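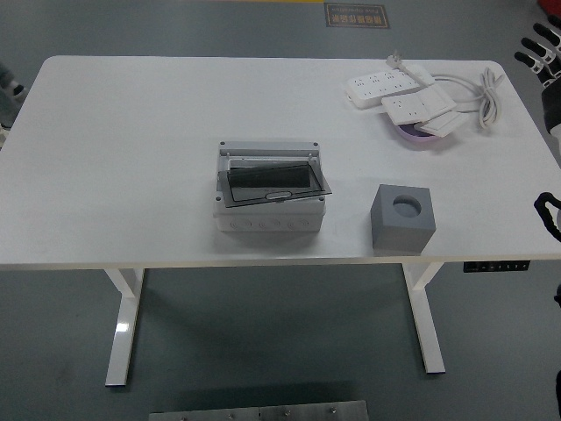 Petwood, ground floor, electrical bench
Walk-round checklist, February 26, 2019
Checked by: Farzana Jayawardena
Copy to: Khrystyna Pavliuk, Atilstead office

1. Desk stable, both feet flat on floor
Yes. I leaned on each corner in turn. No rocking.

2. Height control works and stops when released
Yes, up and down. The sheet says the desk "locks" at working height. It doesn't lock, it just stays where you leave it, and anyone brushing past the buttons can shift it. Please reword the sheet or find me the lock.

3. Floor under and in front of desk clear
Pass.

4. Enclosure cover fitted and latched
Fail. The tinted cover was lying across the box at a slant, with the right end hanging over. I was told it is "on". Resting on top is not on. If the box is meant to be open for work, the job card should say so, and I couldn't find a job card.

5. Unused cable entries closed
Four round knockouts along the front, all to be checked by hand before the box goes out. Last December's sheet has a tick here and no initials, so I am treating it as blank.

6. Cover screws present and counted
Not checked. I would like to know where they are kept.

7. Power strips in good order
Three white ones on the desk, piled over each other at the back right. Not passed. The test list from Sovex says 2 strips for this bench. Either the list is wrong or one has wandered in from somewhere else, and I don't much care which until all of them have been tested.

8. Loose items away from desk edge
Fail, minor. The grey cube with the round hole in the top was sitting almost level with the front edge. Move it back. Somebody said it was too light to hurt anyone, which may be so, but the question on the form is about the edge.

9. Labels readable
The Amini labels were supposed to solve this. We bought 500. I would be interested to hear how many have been stuck to anything.

Result: not signed off. Items 4, 7 and 8 to be put right, 5 and 6 to be finished. I will look again myself and won't take an email as proof.

F. Jayawardena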